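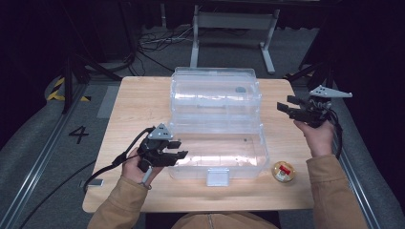 Thijs Van Wijk told the supplier that he didn't want to buy a robot at all, only the hands, and asked whether the kit could be had that way. It could. His order was for two Haruna grippers, their cables and the recording software, and it came to 1,917 dollars before shipping.

Chapter 4
Choosing a Hand-Held Gripper Kit

Many small shops start where Van Wijk did. They want to record people doing a job, such as putting a jar into a storage box and closing the lid, before they decide which arm to buy. A hand-held kit lets them do this. The worker holds one gripper in each hand and does the job with the gripper fingers in place of his or her own.

This chapter looks at two kits, the Haruna and the Prilier, and at Pristito, a service that rents equipment by the month and checks the recordings for you. All three were tried at a packing shop in Plilcombe in June. The shop's manager, Eyvindur Mogensen, set the same job for each: 70 boxes, one jar per box, lid latched. With the Haruna, 67 of the recordings were good enough to keep. The other three had gaps in them, which Mogensen put down to a loose cable plug.

Price is the first thing most buyers ask about, and it is covered in Section 4.2. Read Section 4.1 before it. It deals with weight, grip opening and cable length, and a kit that is wrong on any of these will cost more in lost hours than it saves at purchase.

Terms to know in this chapter: grip opening, mounting plate, parallel fingers, demonstration, rental period.

4.1 Fit and Handling

Start with the largest object in your job. Measure the part the fingers will hold, such as a lid edge or the body of a jar, and compare it with the grip opening on the data sheet.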